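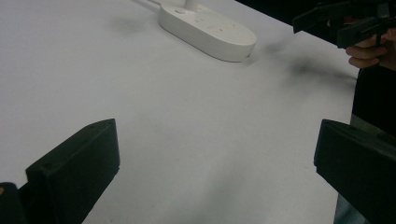 Fandbridge 오픈데이 체험 테이블. 검은 손 그리퍼 두 개랑 흰색 타원형 기기

홈 탐색 알림 쪽지 북마크 프로필 더보기

Fandbridge 오픈데이 다녀온 얘기 풀어볼게요. 길어질 것 같으니까 관심 없는 분들은 이 타래 뮤트해 주세요 (저 원래 말 많은 거 아시죠)

일단 저는 로봇 쪽 사람 아니에요. 포장 설비 회사에서 기술문서 쓰고 번역하는 사람이고요, 업무 때문에 그리퍼라는 단어를 하루에도 몇 번씩 타이핑하는데 정작 손에 쥐어본 적은 없었어요. 매뉴얼에는 그렇게 자신만만하게 써놓고선 ㅋㅋㅋ

그래서 11월에 공개 행사 한다는 공지 보자마자 신청했어요. 선착순이라고 해서 회의 중에 책상 밑으로 몰래 신청함. 접수번호 439번. 이 번호를 목걸이에 크게 적어주더라고요

장소는 Alville이라는 건물인데 역에서 약 700미터라고 안내 메일에 적혀 있었거든요? 언덕이라는 말은 없었어요. 언덕입니다. 꽤 언덕이에요. 구두 신고 가신 분들 표정이 다 저랑 똑같았음

오전 10시에 문 열었는데 저는 10시 20분쯤 도착. 이미 로비에 줄이 꼬불꼬불. 앞에 중학생쯤 돼 보이는 애가 아빠한테 로봇팔 자유도를 설명하고 있어서 저도 뒤에서 조용히 같이 들었어요. 설명 진짜 잘하더라. 고마워 학생

1층은 완제품 전시 비슷한 거였어요. Atosia라고 바퀴 달린 이동 로봇이 복도를 왔다 갔다 하면서 물 배달을 하는데 사람들이 자꾸 앞을 막고 사진을 찍으니까 얘가 계속 서 있음. 서 있다가 살짝 돌아가려고 하면 또 누가 막고. 저도 한 번 막았습니다 미안해

그 로봇한테 물 받은 사람이 박수를 받았어요. 다 같이 박수 침. 저도 모르게 쳤음

근데 제가 진짜 가고 싶었던 건 2층 체험 테이블이었어요. 손에 쥐는 그리퍼로 사람이 직접 동작을 해보고, 그 동작을 로봇 학습용으로 기록하는 그 작업이요. 맨 위에 올린 게 거기예요

2층 진행은 Sibel Başaran 님이 하셨는데 목소리가 엄청 차분하세요. 첫마디가 "잘하려고 하지 마세요"였어요. 저는 그 말을 듣고 굉장히 잘하고 싶어졌고요

원리는 대충 이래요. 로봇팔을 조종기로 움직여서 시범을 보이면 느리고 답답하니까, 로봇 손끝이랑 비슷하게 생긴 집게를 사람이 그냥 손에 들고 일을 해버리는 거예요. 카메라가 집게 쪽에서 보고 있고, 그 영상이랑 움직임이 같이 저장되고. 그러면 로봇은 나중에 그걸 보고 배운다고

들었을 땐 와 쉽겠다 했거든요? 집게로 고기도 굽는 민족인데 이걸 못하겠냐고

못합니다

손가락이 두 개밖에 없다는 게 어떤 건지 몰랐어요 제가. 평소에 물건 집을 때 엄지 검지만 쓰는 줄 알았는데 나머지 손가락들이 뒤에서 엄청나게 일하고 있었던 거예요. 약지한테 사과하고 싶음

그리고 이 손가락이 생각보다 두툼해요. 사진에서 아래 양쪽으로 들어온 검고 네모진 덩어리 보이시죠, 그게 손가락이에요. 저는 가느다란 핀셋 비슷한 걸 상상하고 갔는데 완전 블록이에요 블록

대신 안쪽 면이 평평해서, 넓은 면끼리 마주 대고 잡으면 느낌이 되게 좋아요. 문제는 제가 매번 삐딱하게 들어갔다는 거 ㅋㅋ 물건을 잡는 게 아니라 밀고 다님

맞은편에서도 다른 사람이 그리퍼를 하나 들고 하는 거라 호흡이 중요하대요. 제 짝은 체험 온 분이었는데 성함도 못 여쭤봤네요. 처음에 서로 먼저 하시라고 양보하느라 시간을 다 썼어요. 한국인 둘을 붙여놓으면 데이터에 양보만 기록됩니다

테이블 위에 흰색 타원형으로 생긴 기기가 놓여 있죠. 스탠드 받침 같기도 하고 무슨 허브 같기도 하고. 위에 동그란 버튼이 있고 얇은 흰색 케이블도 있는데, 저는 이 케이블이 그렇게 신경 쓰이더라고요

케이블 얘기를 Sibel 님께 했더니 눈이 반짝하시면서, 케이블 달린 물건이 제일 재밌고 제일 골치 아프대요. 단단한 물건은 밀면 그만큼 가는데 줄은 지 마음대로 휘니까 매번 모양이 다르다고. 아 이거 우리 집 멀티탭 뒤쪽 얘기잖아요

중간에 누가 질문했어요. "그럼 실패한 건 지우나요?" 저도 궁금했던 거. 여기서는 바로 안 지우고 따로 표시만 해둔대요. 놓쳤다가 다시 잡는 과정이 쓸모 있을 때가 있다고. 제 기록도 어딘가에서 쓸모 있길 바랍니다 제발

아 그리고 속도! 저 성격 급하잖아요. 평소처럼 휙휙 움직였더니 천천히, 다만 중간에 멈추지는 말고, 라고 하시는 거예요. 천천히 안 멈추고 움직이기 해보세요 지금. 팔 떨려요

옆 테이블에 초등학생 있었는데 걔가 훨씬 잘했어요. 비결이 뭐냐고 물어보니까 인형뽑기래요. 할 말 없음

점심은 Alville 1층 카페에서 먹었어요. 행사 참가자는 커피 2000원. 샌드위치는 할인 안 해줌. 창가 자리에 콘센트 있고요, 커피는 좀 탔고, 당근케이크가 맛있습니다 (로봇 타래에서 제일 중요한 정보)

카페에서 충전하다가 우연히 Sebastião Honorato 님이랑 합석했어요. 오후 발표자인 줄 모르고 제가 케이크 추천을 한참 했음. 당근케이크 드셨어요. 맛있다고 하셨어요

이분은 그리퍼 손끝 모양만 계속 만지는 일을 하신대요. 끝을 얼마나 비스듬하게 깎느냐로 얇은 물건 밑에 들어가느냐 못 들어가느냐가 갈린다고, 냅킨을 접어서 보여주셨어요. 그 냅킨 제가 챙겨왔습니다. 네 저 그런 사람이에요

그래서 밥 먹고 다시 2층 올라가서 손끝을 유심히 봤거든요. 윗면이 진짜 비스듬하게 기울어 있어요! 오전에는 그냥 까만 덩어리로만 보였는데. 사진에서도 보이니까 확대해 보세요

오후 2시부터는 발표였어요. 제목이 "사람 손이 너무 잘하는 문제"였는데 제목부터 제 취향. 요지는 시범 보이는 사람이 무의식중에 로봇이 못 따라 할 요령을 쓴다는 거예요. 손목을 과하게 꺾는다든가, 집게 몸통으로 슬쩍 민다든가

몸통으로 슬쩍 밀기... 오전 내내 제가 한 거네요...

발표 중에 기억나는 얘기 하나 더. 똑같은 동작을 100번 똑같이 하는 사람보다 매번 조금씩 다르게 하는 사람의 기록이 더 반가울 때가 있대요. 물건 위치도 좀 바꾸고 들어가는 방향도 바꾸고. 저처럼 일관성 없는 인간에게 희망이 되는 말이었습니다

물론 "다르게"랑 "엉망으로"는 다르다고 바로 덧붙이셨어요. 저를 보면서 말씀하신 건 아니겠죠

질의응답 때 어떤 분이 흰 물건을 흰 테이블에 놓고 하면 카메라가 헷갈리지 않냐고 물어보셨어요. 저도 메모하던 참이라 귀 쫑긋. 답은, 어려울 수 있고 그래서 그런 조합도 일부러 섞는다고. 집에 가면 흰 식탁에 흰 접시 있는 사람 많으니까

생각해 보니까 저희 집도 식탁이 흰색이고 공유기도 흰색이고 그릇도 다 흰색이에요. 로봇 들이면 며칠 만에 퇴사할 듯

그림자 얘기도 나왔어요. 사람이 테이블 위로 팔을 뻗으면 조명 때문에 그림자가 같이 따라다니잖아요. 그걸 완전히 없애고 찍을지 그냥 둘지는 팀마다 생각이 다르대요. Honorato 님은 그냥 두자는 쪽. 세상에 그림자 없는 부엌은 없다고요

발표 끝나고 3층에서 Ondieki 시연도 봤어요. 이건 아직 개발 중인 양팔 시스템 이름이고, 수건 접는 걸 보여줬는데 첫 번째는 중간에 멈췄고 두 번째는 끝까지 접었어요. 다들 숨 참고 봄. 접힌 모양은 우리 집 남편이 접은 거랑 비슷했어요. 칭찬인지 아닌지는 각자 판단해 주세요

멈췄을 때 담당하시는 분이 당황 안 하고 "네, 지금 멈췄습니다" 하시는 게 너무 멋있었어요. 저도 다음 주 발표 때 써먹을 거예요

시연장 의자는 딱딱하니까 허리 안 좋으신 분은 뒤에 서서 보는 게 나아요. 화장실은 2층이 한산하고 3층은 줄 깁니다. 외투 맡기는 데는 로비 안쪽 끝에 있는데 표지판이 작아서 저는 나올 때 알았어요. 종일 코트 들고 다님

기념품은 스티커랑 작은 드라이버 중에 고르는 거였고 저는 드라이버요. 집에 와서 안경 나사 조였는데 딱 맞아요! 너무 좋다!!

질문 들어온 거 몇 개 답할게요

아이 데려가도 되냐고 하신 분: 네, 체험 테이블에 애들 많았어요. 그리퍼가 어린애 손에는 좀 커 보이긴 했는데 진행하시는 분이 같이 잡아주시더라고요. 유모차는 엘리베이터가 좀 좁았어요

문과인데 알아들을 수 있냐고 하신 분: 제가 문과입니다. 발표 뒷부분 수식 나올 때 냅킨 만지작거리면서 버텼고요, 나머지는 괜찮았어요

손목 안 아프냐고 하신 분: 아파요. 한 판 할 때는 몰랐는데 저녁에 젓가락 들다가 알았어요. 이걸 업으로 하시는 분들은 쉬는 시간을 꼭 정해놓고 한다고 들었어요. 체험도 길게 안 시켜주는 이유가 있음

사진에 나온 손 제 손이냐고 하신 분: 아니에요 ㅋㅋ 맞은편 분 손이에요. 저거 보면 그리퍼 몸체 밑으로 손가락을 감아서 쥐고 계시죠. 저는 처음에 마이크 잡듯이 쥐었다가 교정당했어요

일하는 얘기도 조금. 다녀와서 제가 써둔 매뉴얼을 다시 열었는데 "그리퍼를 대상물에 적절히 접근시킨다"라고 적혀 있더라고요. 적절히가 뭐야 적절히가. 어느 쪽에서, 어떤 각도로, 손끝 어디까지 넣는지가 하나도 없음. 과거의 나 반성해

그래서 그 문단 고치는 중이에요. 접근 방향 먼저 쓰고, 안쪽 면이 대상물과 나란한지 확인하라는 문장 넣고. 팀장님이 갑자기 왜 이렇게 자세해졌냐고 물어보셔서 냅킨 보여드렸어요. 반응은 음... 복잡하셨어요

다음 행사는 봄에 한다는 말만 있었고 날짜는 아직 없대요. 공지 뜨면 여기 이어서 달게요. 같이 가실 분은 멘션 주시고, 운동화 신고 오세요. 언덕이에요 진짜로

아 맞다 냅킨 사진도 올려달라고 하신 분 계신데 케이크 크림이 묻어서 좀 그래요. 펴서 말리는 중이니까 내일 다시 물어봐 주세요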